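Call for participants: home study on robot handling of bedding

The Crabtree group is recruiting households for the second stage of a study on how robots learn to handle soft household items. The first stage produced 682 recorded attempts at straightening a blanket. A control method trained on that material performed well on plain fabrics and noticeably worse on printed ones, where the pattern was often mistaken for a fold or an edge. The second stage tests whether recordings made in ordinary homes, with the bedding people already own, reduce this error.

Each attempt starts from a bunched blanket. An operator guides the two-fingered gripper to a fold, and the view from the wrist is recorded together with the finger positions. Patterned covers over patterned sheets are of particular interest, as the lower edge of the top layer must be told apart from what lies beneath it.

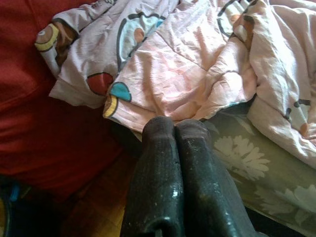 What taking part involves

One visit of up to 8 hours, including setting up and packing away. Two researchers attend. The household provides a bed or sofa and its usual bedding, and an adult must be at home throughout. No technical knowledge is needed. Participants may stop at any time and ask for their recordings to be deleted.

Who can apply

Adults living within the Gisport area, in a home with step-free access or a lift. Rented homes are accepted with the landlord's written agreement. Homes with dogs or cats are accepted if the animal can be kept in another room.

Payment

200 pounds per household, paid by bank transfer after the visit. Laundry costs are refunded separately against a receipt.

How to apply

Write to Evie Greenwood at the Crabtree group with your postcode and a short note on the bedding you would use. Technical questions go to Vaughan Tawhiri. Applications close at the end of September.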